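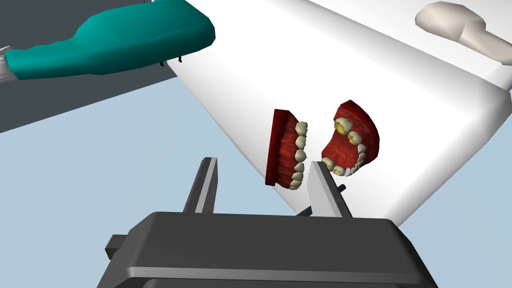 Tipoki review: voice notes for small groups, with a few rough edges

By Jeanie Guthrie
2022-02-08

Print this | E-mail this to a friend

Tipoki is a voice messaging app for groups of up to 60 people. You record a note, it lands in a shared thread, and everyone else can listen when they have time. There is no video, no public feed and no way to follow strangers. I have been using it since the middle of last month with two groups, one a walking club and the other the people I work with.

Setting up took me a couple of minutes on Android. The app asks for a phone number and a display name, then drops you into an empty list with a single button for starting a group. It doesn't ask for your contacts until you try to invite someone, and you can send an invite link if you would rather keep your address book to yourself. Blair Rennie, who tested the iPhone version for me, had the same experience except that his confirmation code arrived twice.

Recording is done by holding the button or tapping it once to lock. Each note can run to 148 seconds, an odd number that the developers have never explained as far as I can find. In practice it is long enough. A thin bar fills up along the bottom as you talk, and the phone buzzes when you have 9 seconds left. If you run over, the note is saved and a second one starts straight away, joined to the first so that listeners hear no gap.

Playback is where Tipoki does best. Notes queue up in order, so you can put the phone in a pocket and hear a whole morning's chat in one go. Speed can be set for each person, a feature I now miss everywhere else. I have one colleague on one and a half times and everybody else on normal. Silences can be trimmed too, although this sometimes clips the first word after a pause and I switched it off in the end.

Sound quality is good on wifi and acceptable on a weak mobile signal. Notes recorded outdoors in wind were hard to follow. There is a noise reduction setting, but it made voices sound as if they were coming through a wall.

Every note gets an automatic transcript, hidden until you tap it. For clear speech it is accurate enough to skim. Place names are another matter — Plostlow came out four different ways in one thread, none of them right. Lucimara Batista sent some notes in Portuguese and the app tried to turn them into English words. You can choose a language for the whole group but not for one person, so mixed groups are stuck.

Search looks through the transcripts, and so it has the same problems. When the transcript is right, search is quick and takes you to the exact point in the recording.

I had three complaints beyond that. Notifications can only be on or off, with no quiet hours. There is no desktop version, and the web page plays notes but will not record them. And deleting a note removes it from the thread while leaving any replies in place, so you can end up with people answering something that has gone. Calum Hepburn runs a thread with more than 100 notes in it and says it now takes several seconds to open on his older phone. Mine is newer and I saw a short delay at the same sort of length.

The free version keeps notes for a month. The paid one keeps them until you delete them and lets you download a thread as a single audio file. Only the person who started the group has to pay, which seems fair.

Compared with Plultitz, the obvious rival, Tipoki is simpler and easier on the battery. Plultitz has live rooms and better moderation, and it is the one to choose if you want an audience. For a family, a club or a small team, I would pick Tipoki. I have kept it on my phone, and the walking club has carried on using it. My colleagues went back to typing.

Rating: four out of five

Print this | E-mail this to a friend

Shared 9 times | 2 comments

Get our app reviews by e-mail. Enter your address to join the newsletter. You can unsubscribe at any time.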